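Home | Buildings | Checklists | Forms | Contact

Clidthorpe Hall - Winter Readiness and Safety Checklist, with Comments

Completed in October by Floarea Voicu and Karthik Talukder. Comments are under each item. Items marked OPEN need a name against them before the heating season starts.

Status key: OK, OPEN, N/A

1. EXITS AND WALKWAYS

1.1 Front doors open fully and latch. OK
Comment: The left leaf drags a little on the new mat. Mat moved back a few inches. Recheck when the weather gets damp.

1.2 Side exit opens from inside without a key. OK
Comment: Panic bar works with one hand. The old slide bolt at the top has been taken off and the holes filled.

1.3 Rear exit path clear to the parking lot. OPEN
Comment: Folding chairs were stacked in the passage again. They go in the store room after every event, including small ones. Luana Tavares will put a sign on the wall. Path was clear by the time we left.

1.4 Exit signs lit. OK
Comment: The one over the stairs flickers when first switched over to battery, then settles. Battery ordered.

1.5 Outside steps sound, handrail tight. OPEN
Comment: Bottom bracket on the handrail moves. Two screws are short ones from some earlier repair. Replace with the proper length and use new anchors.

2. FIRE SAFETY

2.1 Extinguishers in place, gauge in the green, tag current. OK
Comment: Kitchen extinguisher was behind the trash can. Moved the trash can.

2.2 Smoke alarms tested by the button. OK
Comment: All sounded. The one in the upstairs office is hard to reach from the short ladder. Use the tall one from the store room.

2.3 Fire alarm panel shows no faults. OK
Comment: Clock on the panel is one hour off. Karthik has the code.

2.4 Nothing stored in the boiler room. OPEN
Comment: Cardboard, two paint cans and a box of old programs. The paint goes to the county drop-off. The programs belong to the history group and Dewanti Chin has been asked to pick them up. This item was also open last year.

2.5 Occupancy notice posted in the main hall. OK
Comment: Posted limit is 200. The holiday concert came close to it last winter, so whoever is on the door should keep a tally this time.

3. HEATING AND HOT WATER

3.1 Boiler serviced. OK
Comment: Done by Kodikara. Their sticker is on the casing, and the service sheet is in the blue folder. They noted light scale and want to look at it again in spring.

3.2 Carbon monoxide alarms tested. OK
Comment: The alarm near the boiler reaches its replace-by date next summer. Add to the spring list.

3.3 Radiators heat evenly. OPEN
Comment: The one under the stage window is cold along the top. Needs bleeding. The key is on the hook inside the boiler room door, and should be put back there.

3.4 Portable heaters. OPEN
Comment: One found in the upstairs office, plugged into a power strip. Unplugged and tagged. Heaters must go straight into a wall outlet, with three feet of clear space all the way around, and must not be left on in an empty room. If the office is too cold to work in, tell us and we will look at the radiator.

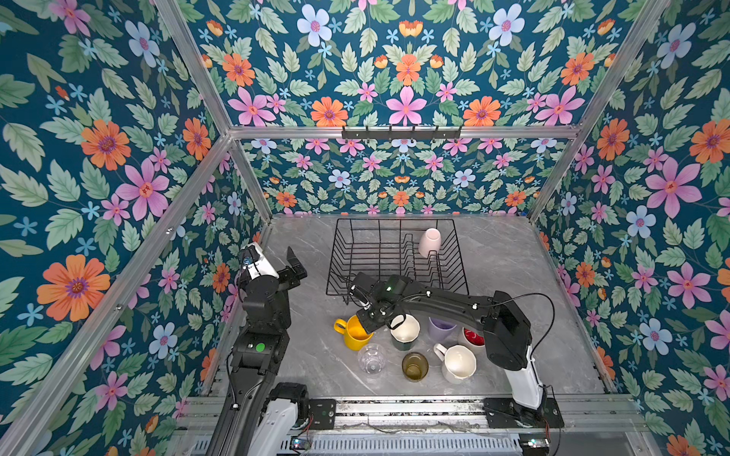

Can the upstairs office keep the portable heater if it has its own outlet?
Only while someone is in the room, and only after the cord and plug have been looked at and the tag signed off by Karthik or Floarea.

4. ELECTRICAL

4.1 Panel accessible and labeled. OK
Comment: Labels are faded but readable. Breaker 9 is marked "stage L" but also feeds the hallway outlets. Corrected in pen - a printed label would be better.

4.2 GFCI outlets trip and reset. OPEN
Comment: The outlet to the right of the kitchen sink trips but is slow to reset. Taped over until an electrician has been. Please leave the tape on. The coffee urn can go on the other counter for now.

4.3 Cords and power strips in good shape. OPEN
Comment: One extension cord thrown out, outer jacket split near the plug. The floor cover strip by the stage is curling up at one end and will trip someone. Replace it before the next dance class.

4.4 Outside lights. OK
Comment: Timer reset for shorter days. Lights now come on at 4:30 p.m. The lamp by the bike rack is dimmer than the others but it does work.

5. KITCHEN

5.1 Range hood filter clean. OPEN
Comment: Greasy. It needs a soak. Parveen Sivakumar has offered to do it with the next oven cleaning.

5.2 Refrigerator holding temperature. OK
Comment: Reading was 38 degrees. Unlabeled food was thrown out. Put a name and a date on anything you leave.

5.3 First aid kit complete. OPEN
Comment: Short on large bandages, and the burn gel has expired. The eye wash is fine.

5.4 Floor dry and in good repair. OK
Comment: Loose tile by the back door was reset in September and has held.

6. WATER AND ROOF

6.1 Outside faucets shut off and drained. OPEN
Comment: Left on for the garden group until the first frost warning. Karthik will shut the valve, which is behind the access panel in the men's restroom.

6.2 Gutters clear. OK
Comment: Cleaned by Wunora. They report one loose hanger on the north side, refastened. Downspout at the rear corner still empties onto the path and will ice over. We need an extension on it before December.

6.3 Ceilings checked for stains. OK
Comment: Old stain in the upstairs hall, outlined in pencil last year. It has not grown.

6.4 Ice melt and shovels on hand. OPEN
Comment: Shovels yes, ice melt no. Keep the bucket inside the front doors, with the lid on.

Next walk-through: after the open items are signed off. Send corrections to the office and quote form 972.

2 comments | 2 shares

Clidthorpe Hall Building Office | Contact us | All rights reserved | Back to top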